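Brerkby Old Quarter Audio Walk: Set-up Guide
Section 2. Before you start the walk

The walk covers the streets the weavers are said to have laid out. Treat "said to" seriously. The Ketus app repeats a few stories we could not trace to any record.
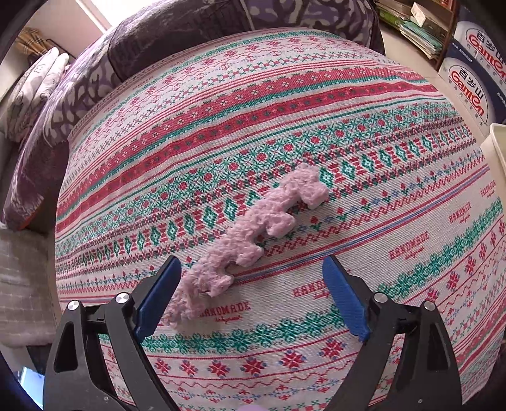 Text: Eun-ji Seok | Checked by Bheki Mathebula | 18 November 2018

1. Download the Brerkby pack over Wi-Fi. It is 200 MB, whatever the store page claims.
2. Open Settings and turn on "Show sources." It is off by default, for no reason we were given.
3. Stand at the Ilitlow Gate and tap Start.

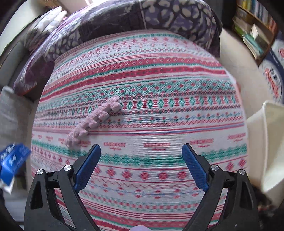 Pink ruffled strip on a printed cloth.

Note: The narrator dates the gate to the founding. The oldest paper we found is a repair bill for 80 thalers, and it has no year on it.

4. At stop 2, choose the short or long version. The long one adds a ghost.
5. If the map freezes, close the app and reopen it. Your place may be saved.
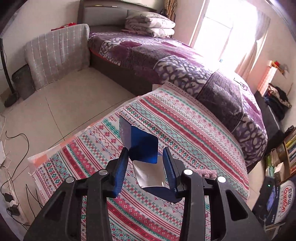

Blue box, lid raised.

Caution: The chapel steps are uneven. Pause the audio before you climb them.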